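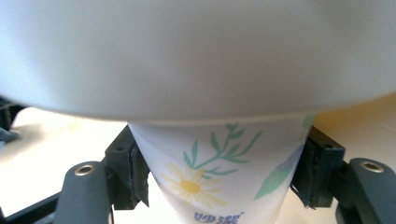

Teaching a machine to pick up a paper cup takes patience, according to the engineer who runs hand-guided training at Moodley. Trainees there hold the gripper themselves and go through the motion while its camera records. A flower-printed cup pinched between two black pads is typical of the work. "Paper gives when you squeeze it," she said. "You learn to close slowly."

Each trainee records 48 runs of a task before moving to the next one. Remote control came first, at the company's Malmont site, and she does not miss it. "With the joystick I got 8 good runs in a morning. By hand I got 67."

Remote control is still used for heavier parts. The pads get checked every 4 days, and she would like that to be more often.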